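Equipment budget - where we are, 31 July 2023

Quick one, numbers close soon. Sonus wants two more wrist tracking sets for the table-clearing work. Caron quote is in, 116 a unit for spare straps, sets priced seperately.

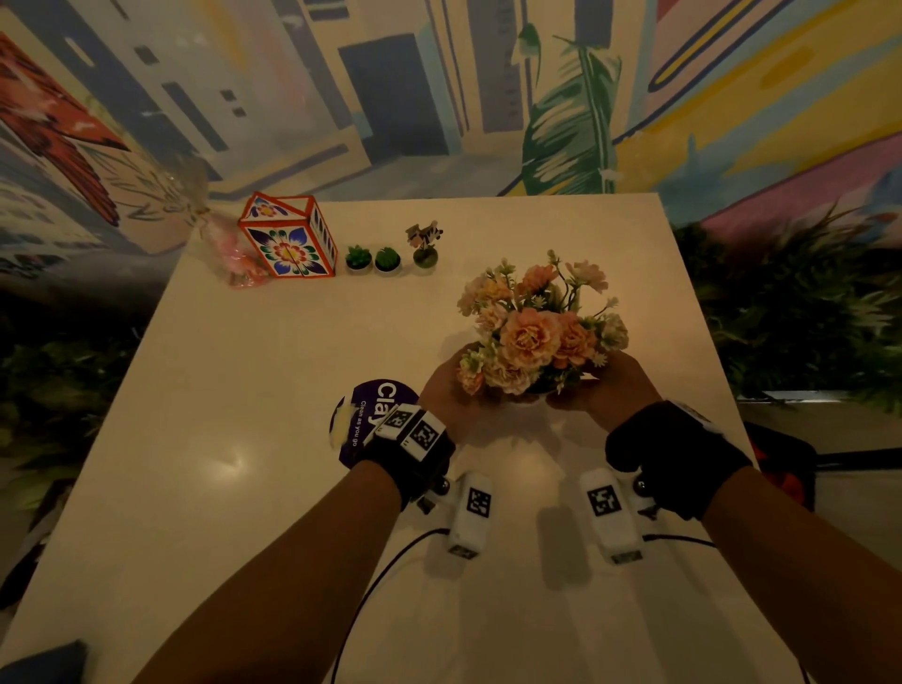
Can we rent first?
Renting is on offer from Ima, up to 3 months, but cables are extra.

Still no line for the arm itself. Drarham site wants it in the September round - fine, but floor space and power first, then the order. Bin handling stays in the spec.
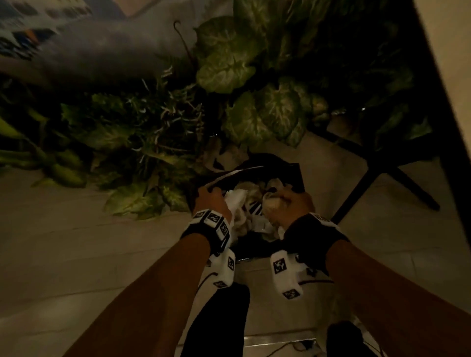 Hands in the bin bag, markers on both wrists.

Spares next. Cables, straps, one marker block per side.

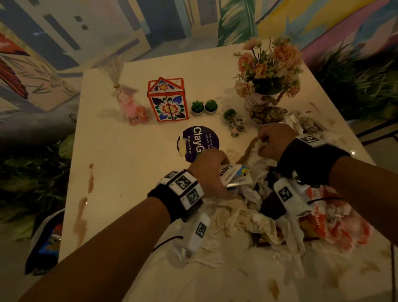 Training hours go on a diferent code, please dont lump them in with hardware. Send changes before the sheet locks.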